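Von: Shewit Gudeta
An: Liste Bühnenlicht
Datum: 13. Februar 2020
Betreff: Re: Alte Stufenlinser auf LED umrüsten oder neu kaufen?

Hallo zusammen,

> Wir haben im kleinen Saal noch 28 Stufenlinsenscheinwerfer
> mit Halogen, alle 1 kW, und die Leuchtmittel werden langsam
> knapp. Vom Haus kommt jetzt der Vorschlag, auf LED zu gehen.
> Umrüstsatz oder gleich neue Geräte? Und wie schlimm ist das
> mit dem Dimmen im unteren Bereich wirklich? Unser
> Schauspiel lebt von langsamen Blenden.

zu den langsamen Blenden kann ich was sagen, wir haben nämlich den halben Januar im Udalano damit verbracht, und ich bin immer noch ganz begeistert! Wir hatten den Umrüstsatz von Govent und ein komplettes Neugerät von Sostier nebeneinander an der zweiten Zugstange, dazu einen unserer alten Halogener als Referenz. Gleiche Entfernung, gleiche Torblenden, gleicher Cue.

Erst das Dimmen, weil du danach fragst. Beim Govent sieht man unter fünf Prozent noch eine kleine Stufe, wenn man weiß, wo man hinschauen muss (bei einer Blende über 81 Sekunden weiß man es irgendwann). Mit 16 Bit angesteuert und der Kurve auf »Halogen« wird es deutlich besser – dann glimmt er sogar ein bisschen nach, ganz wie früher. Der Sostier geht einfach aus. Weich, ohne Ruckeln, bis ganz runter. Unsere Regieassistenz hat beim blinden Vergleich zweimal auf den Falschen getippt, und das will was heißen.

Beim Lichtkegel ist es umgekehrt. Der Umrüstsatz benutzt ja die alte Linse und den alten Schlitten weiter, und der weiche Rand ist wunderschön geblieben. Drei Geräte nebeneinander auf den Rundhorizont, und man findet die Übergänge nicht. Beim Sostier wird es im engsten Zoom in der Mitte etwas heller, als ich es gern hätte. Ein leichter Frost davor und gut ist.

Ein paar Sachen, die uns Zeit gekostet haben:

Die alten Dimmerkreise müssen auf Festspannung. Bitte nicht einfach den Dimmer auf 100 Prozent stellen und hoffen! Bei unserem alten Rey-Schrank haben wir neun Kreise mit Relaismodulen bestückt, das ging an einem Nachmittag.

DMX braucht jetzt jedes Gerät. Klingt banal, aber an den Zügen lag bei uns schlicht keine Leitung. Plant das mit ein, auch die Kabelwege beim Fahren.

Die Hautfarben. Nehmt jemanden mit auf die Bühne und leuchtet Gesichter an, möglichst verschiedene, und keine weiße Wand. Bei 3000 K waren beide Geräte gut, gegen Halogen mit L201 sah dann aber alles plötzlich anders aus. Unsere Folienliste schreiben wir gerade neu.

Zum Geld: Für den Umrüstsatz haben wir 641 Euro pro Stück gezahlt, ohne Einbau. Das Neugerät liegt ein gutes Stück darüber, hat dafür aber Garantie auf alles. Bei eurer Menge würde ich mischen: neue Geräte für die Vorderlichtpositionen, wo die Blenden auffallen, und Umrüstsätze für Seite und Gegenlicht.
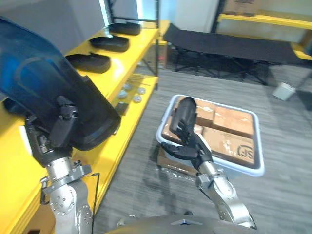 Blaues, durchscheinendes Kunststoffteil, dahinter gelbes Metallregal

Noch was zur Lautstärke, bevor es jemand fragt: Der Lüfter im Govent ist im Leerlauf zu hören, wenn der Saal leer ist. In der Vorstellung bisher keine Beschwerde, auch aus der ersten Reihe nicht. Im Menü gibt es einen Studiomodus, der kostet etwas Helligkeit und dann ist Ruhe.

Im Mai kommt bei uns die Umstellung der restlichen Züge dran. Wer vorher mal schauen möchte, kann sich gern melden – ich zeige das wirklich mit Vergnügen her. Die Showdatei mit der Vergleichsblende schicke ich auf Anfrage auch per Mail.

Welches Pult habt ihr eigentlich? Davon hängt ab, ob ihr die Kurve am Pult oder im Gerät einstellen solltet.

Viele Grüße aus dem Udalano
Shewit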